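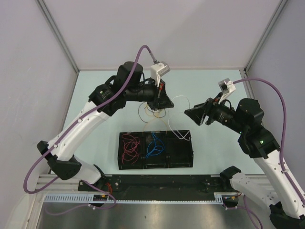 Flalwood ユーザー会 サーバー・ホスティング部

ログインページへの連打が止まりません。.htaccess でどこまでやるべき?

投稿:みかん箱
2024年8月31日

はじめまして。趣味の園芸ブログを共用サーバーで細々とやっている者です。WordPress歴は長いんですが、サーバーまわりは雰囲気で触ってきたので、変なことを書いていたらすみません。

先週からサイトが妙に重くて、管理画面を開くのに十数秒かかることがあるんです。最初はプラグインのせいだと思って片っ端から止めてみたんですけど変わらず。で、アクセスログを初めてちゃんと見たら、wp-login.php へのPOSTが1時間に687回も来ていました。読者より多いじゃん!と変な声が出ました。xmlrpc.php にもぽつぽつ来ています。

とりあえずやったことは次のとおりです。

・パスワードを長いものに変更
・ログインに使っていないユーザー「admin」を削除
・ログに出ていたIPを .htaccess に「Deny from」で手書き

最後のやつが問題で、書いても書いても別のIPから来るんです。気づいたら300行を超えてしまって、スクロールするのもしんどい。しかもきのう、編集したあとにサイト全体が500エラーになって、真っ青になって戻しました(たぶん全角スペースが混ざってました)。

サーバーはClonitzの一番安いプランで、Apache 2.4です。root権限はなし。ログイン試行を制限するプラグインも考えたんですが、これ以上重くなるのは避けたくて迷っています。

知りたいのは、このままIPを足していく方法でいいのか、それとも別のやり方があるのか、です。自宅の回線は固定IPではなく、たまに実家からも更新します。あと、ログインURLを変えるだけでも意味はありますか?

Moushumi Uddin さん

300行おつかれさまです……。私も昔まったく同じことをやって、ある朝自分のIPまで弾いてログインできなくなったことがあります。なので気持ちはすごくわかります。

IPの手書きはもうやめていいと思います。この手の攻撃は送信元をどんどん変えてくるので追いつきませんし、動的IPだと、きのうの攻撃元がきょうは普通の読者さんに割り当てられている可能性もあります。

固定IPがないなら、wp-login.php にBasic認証をかけるのがいちばん手軽です。WordPressが動く前にApacheが門前払いしてくれるので、PHPもデータベースも起こされません。重さの原因がこれなら、ここが効くはずです。

.htaccess の「# BEGIN WordPress」より上に、次を足してください。

<Files "wp-login.php">
AuthType Basic
AuthName "Login"
AuthUserFile /home/アカウント名/private/.htpasswd
Require valid-user
</Files>

.htpasswd は公開フォルダの外に置いてくださいね。パスは絶対パスで。Clonitzならたぶん管理パネルのどこかにホームディレクトリが書いてあるはずですが、見つからなければサポートに聞くのが早いです。IDとパスワードはWordPressのものと別にすること、これ大事です!

それから xmlrpc.php。スマホアプリやJetpackを使っていないなら、まるごと閉じてしまって大丈夫です。

<Files "xmlrpc.php">
Require all denied
</Files>

「Deny from」は2.2時代の書き方で、2.4では互換用のモジュールが入っているときだけ動きます。新旧の書き方が混ざると挙動が読みにくくなるので、この機会に古い行はぜんぶ消しちゃいましょう。消す前にファイルをまるごとパソコンに保存しておくのも忘れずに。

ログインURLの変更は、やるならおまけくらいの気持ちで。機械的な巡回は減りますけど、プラグインを更新したときに自分が迷子になることもあるので、私は今は使っていません。

投稿:ねじまき

プラグイン入れれば一発ですよ。自分はそれで困ったことないです。あと国内からのアクセスだけ許可するとか。サーバー会社の管理画面にそういうスイッチがあることも多いので見てみては。

投稿:Burncombe通りの住人

Moushumiさんの回答でほぼ足りていると思うので、つまずきそうなところだけ補足します。

まず、Basic認証をかけたら404ページが出る、という現象がたまにあります。401を返すときのエラーページが見つからず、WordPress側のルールに拾われてしまうのが原因です。そうなったら .htaccess の先頭に次の一行を入れてみてください。私はこれで直りました。

ErrorDocument 401 "Unauthorized"

次に、wp-admin フォルダごと認証をかけるのはおすすめしません。admin-ajax.php まで塞がって、お問い合わせフォームや「もっと読む」ボタンが動かなくなることがあります。6月にうちのサイトでやらかして、フォームが死んでいるのに28日間気づきませんでした。メール来ないなあ、平和だなあ、と思っていた自分が恥ずかしいです。

500エラーの件は、全角スペースで合っていそうです。編集はブラウザ上のファイルマネージャーより、全角スペースを表示できるエディタのほうが安心ですよ。保存はBOMなしのUTF-8で。BOM付きだと一行目でこけます。

上の方が書いている国内限定のスイッチですが、あれは会社によって対象が違って、管理画面だけのものとサイト全体のものがあります。海外の読者がいるなら説明をよく読んでからにしてください。検索エンジンのクローラーも海外から来ますので。

記事の下書きをEl-Sayedみたいな外部エディタから投稿している場合は、xmlrpc.php を閉じると送れなくなるかもしれません。使っているなら設定画面で接続方式を確認してからどうぞ。

みかん箱 さんからの返信

みなさんありがとうございます! さっそくBasic認証を入れてみたら、見事に404が出ました(笑)。ErrorDocument の一行を足したら、ちゃんと認証の窓が出てきました。

手書きのIPはバックアップを取ってからぜんぶ消しました。ファイルが短くなって、それだけでちょっと嬉しいです。ログを見ると連打そのものはまだ来ていますが、401が並んでいて、管理画面も普通に開くようになりました。

xmlrpc.php はスマホアプリを使うかどうかまだ迷っているので、今夜もう少し考えてから閉じます。実家の母のパソコンでも認証が通るか、来週帰ったときに試してみますね。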